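Subject: Re: Tender pricing for the Skorka depot extension
From: Effie Baxter
Date: 10 July 2023

Hi all,
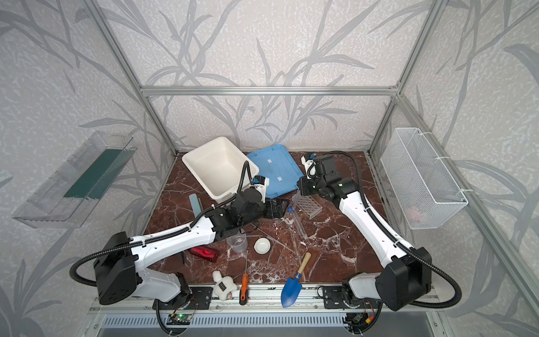 The steel came back at 710 tonnes, down from the January takeoff, so the earlier number can be ignored. Usetti will hold their rate until award but not past it. I've asked for that in writing.

On the question below:

> Are we still carrying the precast as a separate package?
> Our sheet shows 1,528 square metres of wall panel and I
> can't see it in the latest summary. Also, is the crane
> in prelims or with the erector?

Yes, still separate. It dropped off the summary when the tabs were merged and I've put it back. The crane is with the erector. Prelims only cover the 105 metres of temporary fencing, the sheds and the site labour.

Lục has the revised program and will send it once the slab pours are moved. Please check your own trades against it before you reply to the whole list.

Effie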